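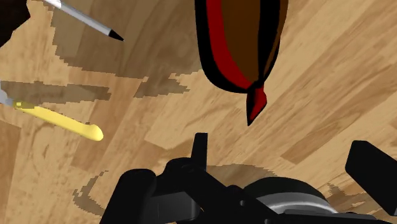

Chapter 4
What Survey Answers Can and Cannot Tell Us

Most people who open a book like this one already believe that surveys work. They have seen the results in newspapers, filled in forms at the dentist, and been told at work that "staff feel positive about the changes". The aim of this chapter is to make you a little harder to convince.

Take a case we shall return to several times. The town of Tamham wanted to know whether its residents would use a new late bus to Fitdale. A questionnaire went out to 3,346 households. Of these, 700 sent it back. Most of the 700 said they would use the bus "often" or "very often", and the bus was duly put on. In its first full month, October, it carried 146 passengers, and on many nights the driver made the trip alone.

What went wrong? The usual reply is that people lied. We doubt it. Lying takes effort, and few of us would go to the trouble over a bus. There are duller explanations, and they deserve to be tried first.

One is that the people who answered were not much like the people who didn't. If you care about buses, you fill in a form about buses. If you own a car and have never thought about the matter, the form goes in the recycling. The council's report called the 700 "a strong response", as though a large pile of paper could make up for a lopsided one. It can't. Had twice as many keen bus users replied, the answer would have been just as misleading and would have looked more solid.

Another lies in the question itself. Residents were asked, "How often would you use a late bus to Fitdale?" Look at what this leaves out. It gives no fare, no timetable and no stops. Each reader was free to imagine a cheap bus leaving at a handy hour from the end of the road. The real one left from the station. The word "often" is no better. To one person it means twice a week, to another twice a year, and once both have ticked the same box there is no way of telling them apart.

Then there is the plain difference between what we expect to do and what we do. Ask a roomful of people how much exercise they will take next month and the total will be impressive. Such answers are useful if you want to know how people see themselves. As a forecast they should be treated with great care.

Does it follow that surveys are worthless? Some writers come close to saying so, and we think they are too easily pleased with themselves. When the neighbouring town of Jevham asked its residents which services they had used in the past seven days, the replies matched the ticket records fairly well. The question was narrow, the time was short and there was little to gain by getting it wrong. Even so, we would want to see it repeated before leaning on it.

In this chapter you will learn to:

tell a sample from the group it is supposed to stand for
spot questions that different readers will take in different ways
judge how far a low rate of reply should worry you
compare what people say with some record of what they did

Before you start

Find a survey result reported in the past month. Write down who was asked, how they were chosen, and the exact wording of the question. If the report doesn't say, write that down too. Keep your notes, as you will need them for section 4.3.

4.1 Who was asked?

Every survey begins with a list, and every list leaves somebody off. The Tamham forms were sent to addresses taken from the council tax register, one form to each household. A house with five adults therefore had the same say as a house with one, and whoever picked up the post decided whose views would be sent back.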